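Packing and Mailing Questions, Answered

Updated 18/01/2024

Hi, I'm Birthe Oddsson and I run the Blöndal parcel swap. Every September my inbox fills up with the same questions (and then again after the holidays!), so I finally typed up my answers. If yours isn't covered, just write to me.

What size box should I use?
Smaller than you think. I like one that leaves a couple of fingers of space on every side, enough for padding but not enough for things to go sliding around. My go-to is the plain brown Carnow medium. I bought a stack of them two years ago and I'm still working through it.

Can I reuse an old box?
Please do! Peel off or black out the old labels, and press on the corners. If they feel mushy, that box goes to recycling.

Do I have to keep the retail packaging?
For clothes and toys, no, toss it. For electronics I always keep it — the little box protects the thing inside and the person opening it can see right away what they've got. Chargers, headphones and so on all travel in their own boxes at my house.

What goes in first?
I know people say heavy stuff on the bottom, always, and for books or jars I agree. But with a mixed parcel I put a plush toy in early and treat it as padding. It fills the odd corners, it weighs next to nothing, and it's a present too. Then the small boxed things get tucked in beside it, flat against a wall of the carton if they'll fit that way. 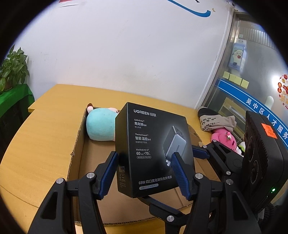 A UGREEN 65W charger in its own box over the open carton, with a turquoise plush toy already inside.

Can I send a power bank?
That's a different animal from a wall charger. Power banks have a battery in them and the rules depend on the carrier and the country, so ask before you pack. I once had to unpack a whole parcel at the Jarport counter with a line behind me, and I do not recommend it.

How much tape is enough?
I do 3 strips along the bottom seam and the same on top, then one across each end. My roll of Indivport tape is 200 feet and lasts me ages.

Should I put a list inside?
Yes, on top, with both addresses written on it. If the outside label gets torn off, that sheet of paper may be what gets your parcel home. I fold mine in half and lay it right under the flaps.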